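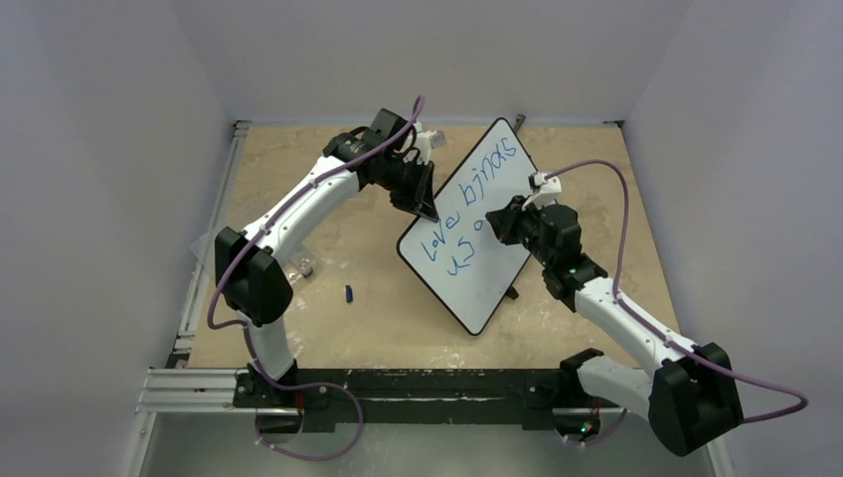
1/ Maintenance notes on the Mota cell at Tundgate. Two arms on one bar, currently on the whiteboard task: left arm holds the board, right arm writes. Most of what follows is cables, fingers and the board itself. Software is a separate thread.

2/ The bar first. Both bases bolt to the same black bar along the near edge of the table, so anything loose there shows up twice. If both arms are off in the same direction, check the bar bolts before you touch a joint offset. I lost a Sunday to re-zeroing joints that were fine.

3/ Mark every bolt head with a paint pen after torquing. Look at the marks at the start of each shift. If a line has moved, torque that bolt, remark it and rerun the reference pose on both arms.

4/ Cables. The purple runs need slack at the wrist and again past the shoulder. Wrist slack goes in a high arc so it stays over the work. If you pull it tight to make it look neat, the connector takes the load each time the wrist rolls. We replaced two connectors that way and none after.

5/ Slack check: torque off, move the wrist by hand through its full roll in both directions, then fold the elbow as far as it goes. The cable should never go straight between two clips. Do the same on the other arm even if you only worked on one.

6/ Leave the loop under the bar alone. It is part of the travel. Someone tied it up once and the left arm faulted on its first long reach.
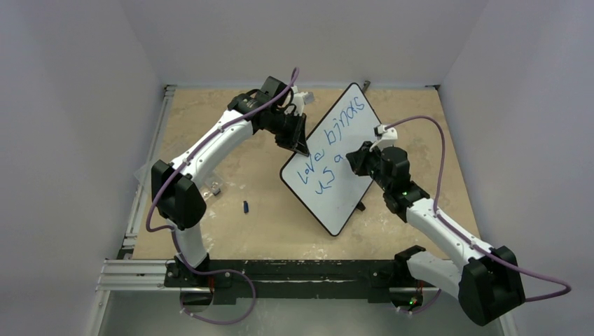
Left gripper on the upper-left edge of the board, right wrist beside the end of "birds".

7/ Holding force. The left arm runs a low grip limit, set in the Sundum controller under the tool profile. Too high and the frame bows – the marker then skips in the middle of the board. Too low and the board walks when the right arm pushes on it.

8/ To set it: close on the edge at the low limit, push the free corner with one finger, raise the limit a step at a time until the corner stops moving. Write the value on the cell sheet. Don't copy it from another cell. Fingers wear differently and the number doesn't carry over.

9/ The small black stand takes the weight of the board. Left arm is there to steady it. If the left motors are running warm, look at the stand position before you look at the motors.

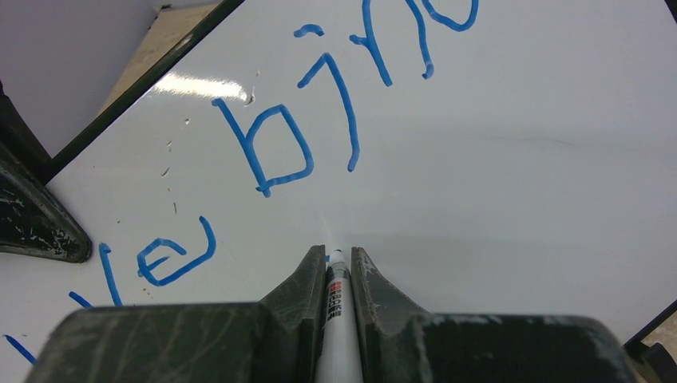 Puteo thread view · 2 min read

10/ Fingers. The marker sits upright between the two wedges and any play in that grip goes straight into the lettering. The pale residue on the gripper surfaces is worth removing on the contact faces only. The rest is cosmetic.

11/ Cleaning: dry cloth, then a cloth with a little isopropyl, then wait for it to dry. No solvent on the board side of the wrist. If the marker still turns in the grip after that, the faces are polished and need a light scuff with 900 grit. Across the face, never along it.

12/ We swap fingers at 2000 grip cycles. The last pair came off at 243 past that because the spares were in the wrong drawer, and the extra wear was visible on both tips. Swap them as a pair. One new finger against one old one puts the marker off center.

13/ Glare. A band of reflected light on the board can wash out strokes in the wrist view. Change the board tilt or the lamp angle first. Lowering exposure works too, but then the dark fingers lose their edges.

14/ Marker depth after any finger change: bring the tip down in small steps until it leaves a line, back off one step, save. Test on a corner. Pressing harder to get a darker line ruins the tip, and then you chase the depth setting for the rest of the day.

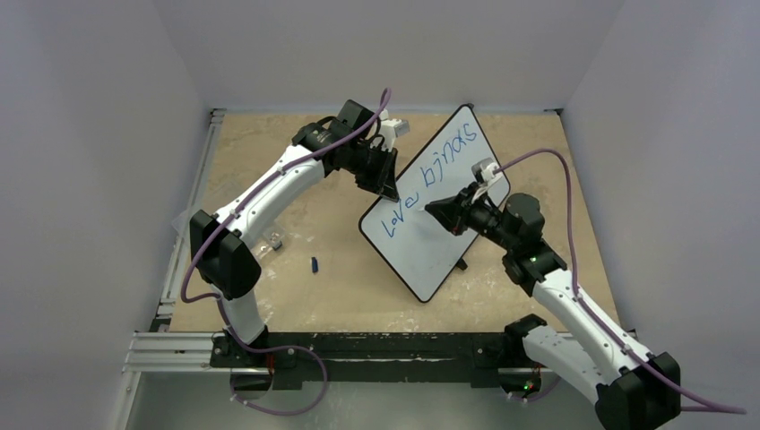

Right arm with the marker on the board. Left cable clipped along the forearm.

15/ Clips on the forearm: snug enough to stay put, loose enough that the cable slides when you tug it. If one has crept toward the elbow, move it back and check the jacket underneath for flat spots.

16/ Table. Marker cap, plastic bag, clear plastic piece: all of these go off the surface before a long unattended run. The arms don't know they exist. A bag on the rail is the one I'd move first.

17/ End of shift: both arms to rest pose, torque off in the order left then right, cap on the marker, cell sheet signed. Left goes first on our setup because its rest pose is clear of the right arm's path.

18/ Still open: the right shoulder makes a faint tick at low speed. Bolts are good, cable is clear. Next step is the cover screws. Will add to the thread if it's something else.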